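Speaker notes: Furniture in a small dining corner
Qiuyue Shen, Feb 9, 2021

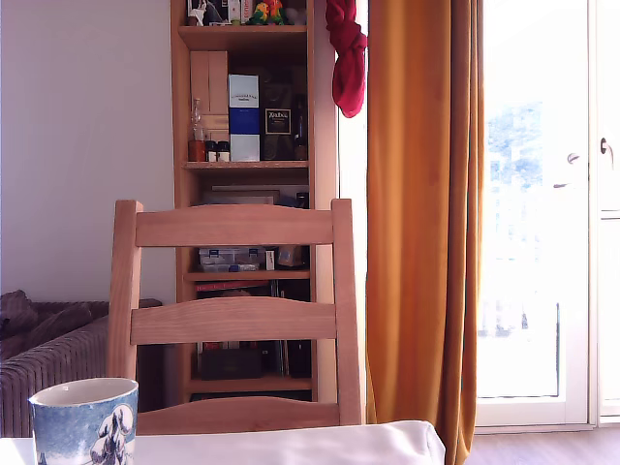
How much space should we leave behind a dining chair?
I leave 70 centimeters, so a person can sit down and stand up without trouble.

Say slowly: the chair back is wood, the bookshelf is wood, but the colors are different. The chair is paler. I like this.

Mention the small parrots on the shelf. Bright things can stay high.

Then go to the Sirham apartment and the price list. Stop for questions after 20 minutes.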